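Oltico puts out its house rules for robot grippers that handle cloth and cord 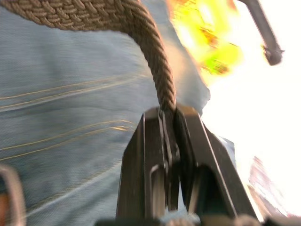
For release in August

Hi, I'm Marlene Charbonneau, and I look after safety and good practice at Oltico. Normally a release like this gets written by somebody in the front office, but I asked if I could do this one myself, having spent the better part of a year arguing over every line of the thing we're announcing.

So, the news: Oltico is publishing its Soft Goods Handling Rules, free to read and free to copy. They cover robot arms working with denim, rope, braid, webbing and anything else that bends, bunches up or slides away when you grab it. There are 36 rules on 72 pages, and yes, I know that's two pages a rule. The first draft was a lot longer!

We wrote them for ourselves to begin with. Our shop in Wonham had good general safety paperwork for its arms, but most of it assumed the part in the gripper was stiff. A steel bracket stays the same shape when you pick it up. A length of braid has a tail, and the tail can go around a finger joint, over a seam, or into whatever the next arm is doing. We kept writing little notes to each other about it, and the notes piled up to 569 before I got permission to sort them into something a new hire could read.

A few of the rules people ask me about most:

Rule 4 says the grip force gets set for the material on the table that day, and the setting is written down where the next shift can find it. No carrying over yesterday's number.

Rule 11 is the loose-end rule. Before an arm moves at full speed with rope or cord in its fingers, somebody has to know where the free end goes. If you can't say, you run it slow.

Rule 19 is about light. Wrist cameras hate glare, and pale fabric next to a bright window can wash out completely. The rule asks for a lighting check at the start of a shift and again at 2 p.m., when our own windows are at their worst. (Yours may be different — pick your own bad hour.)

Rule 27 got the most pushback. It says hands stay out of the reach area until the arm is stopped and shown as stopped, even for a tiny snag. I've heard every argument for reaching in quick, and I've made a couple of them myself in my younger days, so I'm not budging.

Boychuk and Grillano both tried the draft in their own shops before we called it finished, and they sent it back covered in comments. Boychuk got us to rewrite the whole section on pinch points in plainer words. Grillano wanted a one-page checklist for the wall, and that's now the last page. I owe both crews a very large lunch.

We've printed 780 copies for anybody who likes paper as much as I do. Training schools and small shops get first pick, and there's no charge beyond postage. The text version is ready now, and you're welcome to change it to suit your own floor as long as you mark what you changed.

One more thing — these are working rules, and they don't replace the law or the standards your equipment has to meet. Read those first. Then read ours, and please write to me when you find something wrong in it. The next edition opens for comments as soon as this one is out the door.

Press contact: Marlene Charbonneau, Oltico, Wonham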